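About Us

Hi! I'm Bevan Tamihana, and I look after Orkevel, the robotics club that meets after school in the old shop wing. If you've landed on this page you are probably a parent wondering what your kid just signed up for, or a student wondering if you need to know how to code before you walk in the door. (You don't. Come anyway.)

I've been meaning to rewrite this page for ages. The old one was two paragraphs long and said we "explore the exciting world of automation," which made us sound like a museum ride. So this is the long version, written at my kitchen table with a lot of coffee.

How we got going

Orkevel started when Wiremu Lowther, who teaches physics here, and I got talking in the parking lot about what to do with the shop wing. I had spent a good chunk of my working life setting up packing lines and was ready for a change. Wiremu had a group of students who kept asking him things that weren't on the syllabus, mostly about motors. We put up a sign, five students came to the first meeting, and we spent the whole time taking apart a dead printer. It was great! One of them got ink on the ceiling and it's still there.

We didn't have an arm back then. We had the printer, a box of hobby servos and a whiteboard with a crack in it. The first thing the club ever built was a sorter that pushed bottle caps down one of two chutes, and it got the color wrong so often that we'd have done better flipping a coin. The students loved it to bits anyway, and they kept fixing it until it was pretty decent.

What we do now

These days most of our time goes into picking. Picking means getting a robot arm to reach into a bin of mixed-up stuff, grab one thing, and put it in the other bin. That's the whole job. You do it all day without thinking, every time you dig your keys out of a bag, and it is so much harder for a machine than people expect. The student project built around it is called Rewi. The students named it and they've never given me a straight answer about why, so I've stopped asking.

Rewi has a bin in front and a bin behind, clamped together, and a pile of odds and ends to move. Everything we use comes from dollar stores, kitchen drawers and the bottoms of toy boxes. I'm very fond of the collection. Students bring things in and argue for them, and the argument is half the fun, because you have to say what makes your object difficult. Is it shiny? Does it squash? Does it roll away when you touch it? A good object teaches you something the last one didn't.

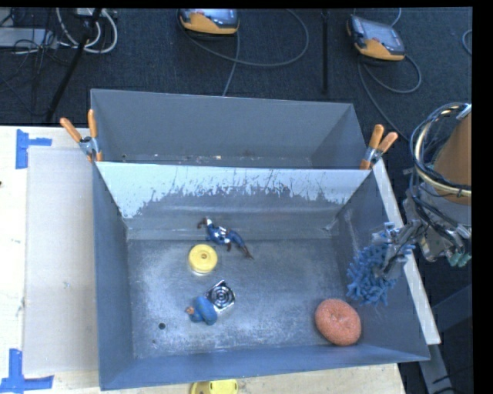
The soft things are my favorites to watch people wrestle with. A hard block has one shape, and once you know where it is you can plan a grab and be fairly sure of it. Anything fluffy or floppy changes the moment you close on it. You might have a solid hold or you might have a few strands, and from the outside those can look the same. We've had long, loud discussions about how a robot is supposed to know the difference, and I've heard ideas from ninth graders that I would have been happy to hear from the engineers I used to work with.

Shiny things are a different headache. They throw light back at the camera and the software sees an edge where there isn't one, or misses the one that's there. Action figures are awkward in their own way, all elbows and boots. A student last year spent two weeks on nothing but figures, trying to decide if it was better to go for the middle or for a leg, and she filled most of a notebook with drawings of little plastic people lying at different angles. I've asked if we can keep that notebook and she's thinking about it.

The bins themselves have had a hard life. They're scuffed and the coating is wearing off, and every so often someone offers to get us nicer ones. I always say no thanks. Things in real warehouses are beat up too, and I'd like our students to build something that can cope with a scratch.

What a meeting looks like

We start with snacks, because it's after school and they're starving. Then whoever ran the arm last time reads out the log. The log is a plain paper book and every run goes in it: what was in the bin, what the arm went for, what happened, and what the person running it thinks went wrong. Spelling doesn't count. Blaming the arm doesn't count either (you have to say which part of it, and how you'd check).

After that we split up. Some students work on grasps, some on code, and there's usually a group doing what we call bench work, which means fixing cables, taping down markers, printing new fingertips and generally keeping the place from falling apart. Bench work sounds like the boring option, and I can promise you it isn't. Most of what I know about robots I learned from finding a loose connector at the end of a long day.

New members do bench work for their first few meetings. They also learn the stop button before they learn anything else. Either Wiremu or I have to be in the room when the arm is powered, hands stay off the table while it's moving, and long hair gets tied back. We've never been relaxed about any of that and we're not going to start.

Toward the end we clean up, write the log, and somebody picks the pile for next time. Picking the pile is an honor and they take it very seriously. There's some real cruelty in it, if you ask me! One student put in nothing but things that were the same gray as the bin.

Riltar

Once a year we go to Riltar, which is a small competition for school teams doing this kind of work. Each team gets a bin of things they've never seen and a set amount of time to clear it. You get points for every item moved and lose them for drops. It's noisy and friendly, and there's always one team rebuilding half their setup on the floor of the gym ten minutes before they're due up.

Our first year we came in ninth, and I believe there were nine teams. The students had spent months on speed and the arm was so quick it flicked a rubber ball into the bleachers. They laughed about it the whole ride home, and at the next meeting they slowed everything down and started over. We've done better since then. I'm not going to list the results here, partly because Wiremu says I get carried away and partly because the kids would rather you asked them about the ball.

The 836

You'll hear about this if you hang around, so I'd better explain. In July a bunch of students came in over the break and decided to see how many logged picks they could get through before the building closed for floor waxing. They got to 836. Every one is written in the book, including the bad ones, and there are plenty of bad ones. The number is painted on the wall over the sink now. I didn't give permission for the paint, but it's a nice blue and I've decided I like it.

What those logs gave us is something we can look back through. If a student thinks the arm is worse at round things, she can go and check. A lot of our favorite theories died that week, mine included. I was completely sure the arm did worse on a crowded pile than on a sparse one, and the book didn't back me up at all.

Who can join

Any student at the school, any grade. You don't need your own laptop and you don't need to have built anything before. There's no tryout. We've had kids who came for the code and ended up loving the soldering, and kids who came because their friend did and then stayed two years longer than the friend. If you like drawing, we need diagrams. If you like arguing, well, you've read the part about the objects.

What I do ask is that you come regularly and that you write in the log even on a day when nothing worked. Quiet people are very welcome. So are people who break things, as long as they come and tell me.

The club is free. Flada, a small tool supply shop across town, gives us clamps, tape and the occasional box of mystery hardware, and they've been kind to us from the beginning. If you're a parent and want to help out, what we run short of is snacks and rides to Riltar. Old toys and kitchen bits are great too, especially anything with a weird texture. Please wash them first!

Getting in touch

Come by the shop wing after the last bell, or leave a note for me or Wiremu at the front office. Sign-up forms for the new school year are in the rack by the office door and we'd like them back by August 31, 2018 if you can manage it. If you miss that, come anyway and we'll find you a stool. Use the side door, and give it a good shove because it sticks.

Bevan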